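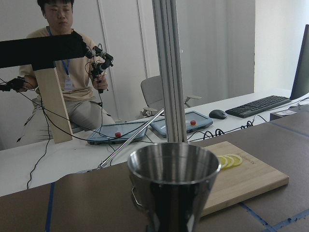
Subject: Re: [cell-practice] Draft 4 of the tabletop teleop rules, comments please

Hi all,

Sorry for the slow answer, I was over at the Trondale site until Wednesday and the wifi there is what it is. Replies inline, starting with the bit everybody seems to be arguing over.

> 2.1 Each pendant must be within arm's reach of the
> operator whenever the arms are powered.
> 2.2 Pendants may be placed on the desk behind the
> cell, provided the stop buttons are not covered.

I like 2.1, I'm just not sure it can live next to 2.2! Whose arm, and reaching from where? Our folks at Restach run with both hands on the controllers, so "within reach" has to mean from the seat, after letting go of one controller, without standing up. Can we write it that way? I'd also like a line saying what happens to the arm when a controller gets put down. If the answer is "it holds position," fine, but say so in the rule, and say who checked it.

And please add which pendant goes with which arm. Two of the same blue tablet side by side is asking for trouble (yes, I know either stop should kill the whole cell, and at Perrin it does, but the Wetholm cells were wired separately the last time I looked). A big L and R on the back would do me.

> 3.4 Tape marks on the work surface shall not be
> moved during a session.

Agreed, and I'd go further -- not moved between sessions either unless the log says so. We lost 500 episodes that way in November, out of 3,110, when somebody tidied up the blue tape and put it back by eye. We're also going to want a rule for changing the paper, as the tape comes up with it.

> 3.6 Food items used as props are to be replaced
> every 4 hours.

Four hours is too long for cut lemon, sorry. Ours curl up at the edges well before lunch and then the gripper picks them up differently. Could we say "or when visibly dried out, whichever is sooner"? Same section, shiny metal cups: please ask people to write down the lighting setup, it makes a huge difference to what the wrist camera gets.

> 4.2 Cables from handheld controllers should be
> managed appropriately.

I have no idea what "appropriately" means and I bet the next auditor won't either. My suggestion: no cable crosses the spot where the operator puts their feet, and none can reach the arm at full stretch. That's something you can walk up and check. While we're at it, lanyards! We ask people to tuck theirs in or take it off before they get near the arms, and I'd be happy to see that in the shared version too.

The rest of section 4 is good as it stands. I haven't read the annex yet, so don't take silence there as a yes.

Restach cell desk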